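Zarport Open Day: a mill, a tea urn and a very long hose

Filed under: Days out

The Zarport waterworks opens its gates to the public once a year, in March, and for sixteen years I have managed to be busy. This year I ran out of excuses. The website promised "a behind-the-scenes journey through your water", which made it sound as if I'd left some there.

Getting in

Parking is in a paddock off the Loreck road. A man in a hi-vis vest waved me left, a second man in a hi-vis vest waved me right, and I ended up beside a portable toilet, where I stayed. Entry is $2, cash only, paid into an ice cream container. For this you receive a sticker in the shape of a drop and a photocopied map on which north points down.

The drop sticker does not stick to wool. Mine was on the floor before I'd reached the first pump. I mention it only because the sticker is also your ticket to the sausage sizzle, and they are strict.

The pump hall

The old pump hall is the best thing on the site and they know it. It's a tall brick building with arched windows, the kind of thing that used to get put up when a council wanted you to feel grateful for plumbing. Inside are the original steam pumps, painted dark green, with brass bits polished by people who clearly enjoy it. One is turned over slowly by an electric motor so visitors can see the rods go up and down. I watched it for longer than I'd meant to. So did everyone else. There was a small crowd of grown adults with folded arms, nodding.

The guide told us the floor tiles came from Guimarães, in Portugal, as ballast, and were only laid because it was cheaper than sending them back. I have no idea if that's true. I have heard the same story about three pubs and a cathedral.

The hall smells of oil and hot dust. There's a gallery up an iron staircase, 77 steps according to the sign at the bottom, and a second sign at the top inviting you to buy a tea towel.

The filter beds

From the pump hall the tour goes outside to the slow sand filters. A slow sand filter is a large shallow pond with sand at the bottom, and it is exactly as fast as the name suggests. Our guide was very good on the subject. He explained that the cleaning is done by a living layer on top of the sand, a sort of brown film, and that the worst thing you can do to it is be too tidy. I've been applying this to my kitchen ever since.

He then asked if there were any questions, and a boy of maybe six asked whether anyone had ever fallen in. The pause was long enough to be an answer.

You can also taste the water at three stages of treatment, lined up in jugs on a trestle table. The first jug is for looking only. The other two taste like water. A woman beside me said she could pick the difference and described the last one as "rounder", and the bloke running the table wrote it down.

The grounds

After that you're free to wander, and I'd suggest doing so, as the grounds are bigger than the map lets on. Much of the site is lawn, with paths running off towards sheds and outbuildings that had a part in things once. The older paths are a bit lumpy underfoot, and a pram I was walking behind was making heavy going of it.

It's quiet out there. Most people stick to the pump hall and the sausages, so you get long stretches to yourself, with a magpie or two keeping an eye on you. If you've come with someone who doesn't care for valves, send them this way with a cup of tea and collect them at closing.
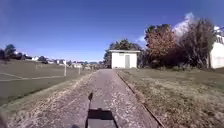 The demonstration

At one o'clock we were all called back to see the Vumum, a high-pressure flushing unit bought last year and plainly the pride of the maintenance crew. It lives on a trailer. It comes with 100 metres of hose on a powered reel, and the demonstration consisted of unwinding all of it, explaining each fitting, and then winding it back in. At the midpoint they turned the water on, to some applause. It cleaned a drain cover. The drain cover had looked all right before, but it looked terrific afterwards.

I don't want to be unfair to the Vumum. The kids loved it, and there was a bit at the end where the front row got wet. I'd just have put the wet bit first.

Food and facilities

Sausage in bread, onions on the bottom, sauce at your own risk. A cake stall with a decent lemon slice and a grey thing labelled "health". The tea comes from an urn that has possibly been boiling since the steam pumps were retired, and it's strong enough to stand on. Toilets are clean and well signed, and you'd be worried if they weren't.

Seating is scarce. There are four benches under the pines and they go early, mostly to people with thermoses who've done this before.

Is it worth the drive?

From Loreck, yes. From further away, probably, if you can pair it with something else, or if you like pumps. Allow two and a half hours, or three if you intend to see the whole hose. Wear flat shoes for the staircase and something that a sticker will adhere to. Dogs aren't allowed past the car park, though I saw a terrier in the tea queue who had evidently come to some arrangement.

I bought the tea towel. It has the pump hall on it, slightly crooked, and it doesn't absorb water.

Posted 9 August 2026, from notes I found in my coat. Next open day is in March, dates on the waterworks noticeboard when they remember to put them up.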